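Chopsticks, finally

Quick one tonight, dinner's in 20 minutes and I haven't even washed the rice.

So the drawer. If you've been reading since May you know about the drawer. It's the one next to the stove that jams every time because some chopstick has rolled sideways and wedged itself against the frame. Terence yanked it so hard last month the front came off. Glued it back. Still crooked.

Anyway I gave up on the drawer and got the chopsticks out onto the table. All of them. No idea how we ended up with this many for a two person apartment -- takeout, my aunt, that set from Kikus where I only wanted the bowls. Dark ones, light ones, and a whole lot in between. Half of them don't match anything.

The plan was simple. Everything stands up in the white plastic holder, the one with the divider. Brown ones in the left corner, dark ones on the right. Light ones wherever theres room.
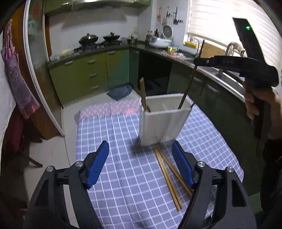 Getting there. Light ones still on the tablecloth.

The little slots low on the front are why I like this holder. I used a jam jar before and the ends sat in a puddle and went fuzzy. Gross. Threw out a bunch because of it. Lilla Kun left a comment ages ago saying to dry them lying flat on a towel overnight first, and I do try, but mostly I forget and it's fine.

Things I've decided:

Splintery ones go. No saving them for "crafts." I don't do crafts.

Long ones are for cooking and they live by the stove from now on. They make everything top heavy otherwise.

Odd ones stay. Two browns that are nearly the same are a pair, I don't care.

Also the blue check tablecloth needs ironing, I know, it's been folded in the closet all winter and it shows. Pink one is nicer but there's a soy sauce stain on it from New Years that I'm still fighting. Tried baking soda, tried dish soap. If anyone has a trick that isn't bleach, put it in the commments please.

Next up is the spoons. There are so many spoons. And the drawer is still crooked, so Terence has a job too -- ok rice, going.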